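3.2 Colour choice in everyday table linen

We were delighted by how much the household interviews told us about colour. Participants in Stedholm and Hirano were asked to talk through the cloths they own, where they bought them and when they bring them out. Pale checks came up again and again, and people spoke of them with real affection — several linked them to a grandparent's kitchen or to summer lunches outdoors. Minami and D'Souza found much the same warmth in their earlier study of curtains, and it is exciting to see it carry over to the table.
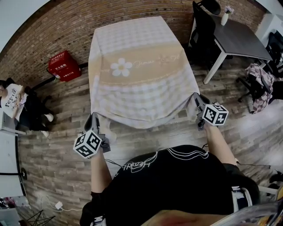
Older participants tended to keep one cloth for guests and another for daily meals. Younger ones mixed the two freely, and were far more willing to buy a floral print on impulse. The catalogue survey backs this up. Of the 3206 listings we coded, the pastel group was the largest, well ahead of the deep reds and greens that filled the older catalogues.

Figure 4. Tablecloth in lavender and white gingham, with a beige band and a white daisy-like flower.

What surprised us most was how rarely anyone mentioned matching the cloth to the walls or the crockery. Favourite colours were chosen for mood, and only 12 households described any kind of scheme. Miyazaki has suggested that table linen works as a small, low-risk place to try a colour out before using it elsewhere in the home. Our interviews fit that idea nicely, and we return to it in Section 5 with the dye samples from October.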